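Keeping a two-armed kitchen setup in working order

Most of what goes wrong with a pair of arms on a counter goes wrong at the fingers. People will spend an entire Thursday evening rewriting a motion plan when the left hand has a screw you could turn with a fingernail. Check the screws first. You will feel foolish, but you'll feel foolish at 7 p.m. and not at midnight.

Rehearse in the simulator

Build your counter in the simulator before you move anything on the real one. Put in the cutting board, the plate and whatever else lives there, at the sizes they really are. I once trusted a board I'd measured by eye, and the right arm spent an afternoon picking up a potato that was 3 inches to the west of it.

Keep the food simple at first. Long vegetables are good for testing finger angle, and round slices are good for your humility.
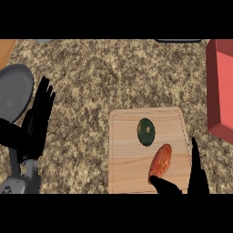
Bring the hand in low and slow, with one finger on each side of whatever you mean to lift. If one finger gets there well ahead of the other, the food rolls, and a rolling sweet potato has no respect for your schedule. Slow the last inch of the approach to 5 percent speed. Quang Cao in our Vambridge group runs his at 3 and reads a magazine.

Park the idle arm well off to the side with its wrist up. If you leave it hovering near the board, the two arms will eventually meet, and they won't be polite about it.

Finger pads

Wipe them after every session with a damp cloth and a drop of dish soap. No alcohol on the soft ones. It makes them shiny, and shiny pads drop things. Starch is the worst offender and dries to something like varnish.

Replace pads in pairs. Yes, the other one looks fine. Replace it anyway.

Re-zeroing

Every 60 hours of running, or any time somebody leans on an arm while reaching for the coffee:

Power down and let both arms rest on their stops.
Check the base clamps. On stone, put a rubber sheet under them and tighten by hand.
Power up, home the left arm, then the right.
Touch each fingertip to the same corner of the board and write down the numbers.

Keep those numbers in a notebook. Mine goes back to last April and has a gravy stain on the page where I learned about cable slack.

Cables

Leave a loop at the wrist big enough to put two fingers through. Tape is not a cable clip. I have a drawer full of evidence.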